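コステロ、家庭の魚料理レシピ集を11月に刊行　応募3,487点から100点を収録

2018年5月22日（火）

食品メーカーのコステロ（Costello）は、一般から募集した家庭の魚料理のレシピを1冊にまとめ、11月に刊行すると発表した。応募は3,487点あり、このうち100点を収録する。価格は1,000円（税別）。書店のほか、同社のオンラインショップと港町スコスポルト（Skosport）の直売店で扱う。

募集は昨年の秋から今年の春先にかけて行われた。条件は、主な材料が魚であること、普通のスーパーで手に入る調味料だけで作れること、下ごしらえから盛り付けまでを60分以内に終えられることの3点。漬け込みや冷蔵庫で休ませる時間は60分に含めなくてよいとしたため、前の晩に味をつけておく料理も多く集まった。

同社によると、応募が最も多かった魚は鮭で、さば、たらがこれに続いた。調理法では焼き物と煮物が大半を占め、オーブントースターや魚焼きグリルを使うものが目立ったという。揚げ物は少なめだったが、少量の油で揚げ焼きにするレシピにはまとまった数の応募があった。缶詰を使った料理は当初対象外としていたものの、問い合わせが相次いだことから、途中で受け付けに切り替えた。

選考では、書類を見たあと、残ったレシピをシュティンダウ（Stindau）にある同社の試作室で実際に調理した。応募者の書いた手順のとおりに一度作り、分量や加熱時間に無理があるものは調整してもう一度作っている。塩分を控えてほしいという声が以前の冊子で寄せられていたことを受け、塩としょうゆの量はどのレシピでも見直した。減らした場合は、元の分量も欄外に載せる。

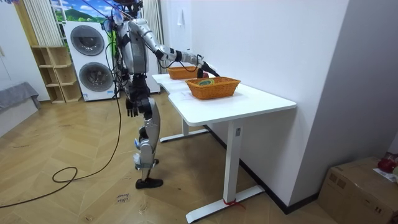 白い机に向かい、右腕を前に伸ばした人型ロボット

レシピ集は5つの章に分かれる。第1章は焼く料理、第2章は煮る料理と蒸す料理、第3章は揚げ焼きと炒め物、第4章は漬ける料理、第5章は汁物とご飯ものとなる。巻末には魚の名前から引ける索引をつけ、切り身の厚さごとの加熱時間の目安も表にして載せる。

収録が決まったものには、鮭の切り身をみそとヨーグルトに漬けて焼く料理、たらとじゃがいもを牛乳で煮る料理、さばをトマトとしょうがで煮込む料理などがある。漬ける料理の章では、表面に残った漬けだれをふき取ってから焼くこと、たれを別のソースに使い回さないことを、各ページの最初に記した。生の魚に触れた漬けだれの扱いについて、応募されたレシピの書き方がまちまちだったため、編集の段階でそろえたものだ。

分量は2人分を基本とし、汁物だけは4人分で示す。計量は大さじと小さじを中心にして、「少々」「適量」といった表現はできるだけ使わない方針だという。オーブンの温度は機種による差が大きいため、焼き上がりの見分け方を文章で添える。身の最も厚い部分に竹串を刺し、抵抗なく通って、中まで火が通り不透明になっていれば焼き上がり、といった書き方になる。

刊行に先立ち、収録レシピの一部を使った料理教室も開く。会場は海沿いの町ダムホルム（Damholm）の料理教室で、夏の間に数回を予定している。初回は漬ける料理を取り上げ、参加者が自分で漬け込んだ切り身を保冷バッグに入れて持ち帰る。2回目以降は煮る料理と汁物を扱う。参加費は材料費を含めて1回1,000円。申し込み方法は来月、同社のウェブサイトで案内する。

スコスポルトの直売店では、レシピ集の発売に合わせて、掲載した料理に使う切り身と調味料を組み合わせたセットも販売する。内容は週替わりで、魚の入荷によって変わることがある。セットには該当ページの写しが付き、本を持っていなくても作れるようにするという。

応募者のうち収録が決まった人には、同社がすでに書面で連絡を済ませた。掲載時の名前の表記は、本名、イニシャル、匿名から選べる。収録された応募者には完成した本1冊と、同社の調味料の詰め合わせを送る。

今回収録されなかったレシピの一部についても、同社のウェブサイトで順次公開する計画がある。公開にあたっては応募者に改めて確認を取り、同意が得られたものに限る。同社は次の募集のテーマとして豆料理を検討しているが、時期は決まっていない。

レシピ集についての問い合わせは、コステロのお客様窓口（平日の午前10時から午後5時まで）で受け付けている。予約の受付は10月に始まる。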